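Why Medicine Comes in So Many Kinds of Containers

A page for young readers from the Odcombe Children's Health Library

Most homes have a place where medicine is kept. It may be a high cabinet, a locked box, or a shelf that only grown-ups can reach. If you have ever watched an adult open that cabinet, you may have noticed that the containers inside do not all look the same. This page explains what the containers are for, why they are made the way they are, and what children should do when they see one.

What is a vial?

A vial is a small container made to hold medicine. Many pill vials are shaped like a short tube with a flat bottom and a wide cap. The word is an old one, and it is said like this: VY-ul.

A bottle does the same job as a vial. It usually has a narrower neck, and its sides slope inward near the top. Some bottles are round and some are squared. A squared bottle does not roll when it falls over, and it fits neatly beside other bottles on a shelf. A round vial is easy to hold in the hand, but it may roll when it is on its side.

Vials come in several sizes. A small one may be used for 5 pills that a person takes after a visit to the dentist. A larger one may hold 30 pills, enough to take one every day for most months of the year. Pharmacies also keep very large bottles on their own shelves. One of these may hold 500 pills, and the pharmacist counts out the right number for each person.

Why are so many of them colored?

Some medicines can be spoiled by light. Sunlight carries energy, and over time that energy can change what is inside a pill. A medicine that has changed may not work as well as it should.

Tinted plastic helps with this problem. Amber, a color between yellow and brown, is the one many people know best, as it blocks much of the light that does harm. Other colors are used too. A pharmacy may choose a color because its customers find it easy to recognize, and some families like each person to have a color of their own.

You can see through many tinted containers. Plastic that lets light through but makes things look cloudy or colored is called translucent. Plastic or glass that lets no light through at all is called opaque. With a translucent vial, an adult can often check whether there are pills left without opening the cap. With an opaque bottle, the adult must open it to look.

The containers in the next picture include teal, pink, and amber ones, a clear bottle, and a whitish bottle that cannot be seen through. Look near the bottom of the tall teal vial in the center, where a small pile of pills is showing.

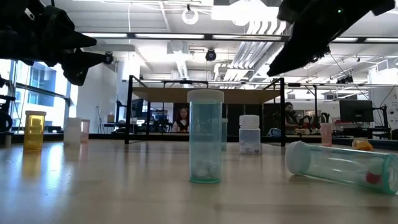 Why are the caps hard to open?

Many medicine containers have a child-resistant cap. To open one kind, a person must push down and turn at the same time. To open another kind, a person must squeeze the sides or line up two small arrows. These movements are difficult for young children, and that is their purpose.

Child-resistant does not mean child-proof. Some children are able to open these caps, and a cap that has not been closed all the way gives very little protection. For this reason every container should be closed tightly and put away after each use, even if it will be needed again soon.

Not every cap is child-resistant. People whose hands are stiff or sore may ask the pharmacist for an easy-open cap. If your grandparents use caps of this kind, their medicine must be kept well out of reach when children visit.

What does the label say?

When a pharmacist fills a container, a label is placed on the outside. It gives the name of the person who is to take the medicine, the name of the medicine, how much to take, and when to take it. It may also show a prescription number, such as 294, which helps the pharmacy find its own record.

Medicine is chosen for one person. The doctor thinks about that person's age, weight, and illness. A pill that helps one member of a family may make another very sick – even when both of them have a cough.

Medicine should stay in the container it came in. Once pills are moved to an unmarked container, it can be difficult to tell what they are.

Why can pills look like candy?

Pills may be red, white, pink, or almost any other color. Some are smooth and shiny. Makers use different colors and shapes so that one medicine can be told apart from another. Candy is colorful too, and the two can look very much alike. You cannot tell the difference safely by looking, and you must never find out by tasting.

Rules for children

Take medicine only when a parent or another trusted adult gives it to you.
Do not open a medicine container, even to help someone.
If you find a pill on the floor or in a bag, leave it where it is and tell an adult at once.
Do not share your medicine with a friend, a brother, a sister, or a pet.
If you think someone has swallowed medicine by mistake, tell an adult immediately. Do not wait to see whether the person feels ill.

Words to remember

Amber: a color between yellow and brown.
Opaque: not letting light through.
Pharmacist: a person trained to prepare medicine and to explain how it is used.
Translucent: letting some light through.
Vial: a small container for medicine.

Page reviewed 15 January 2025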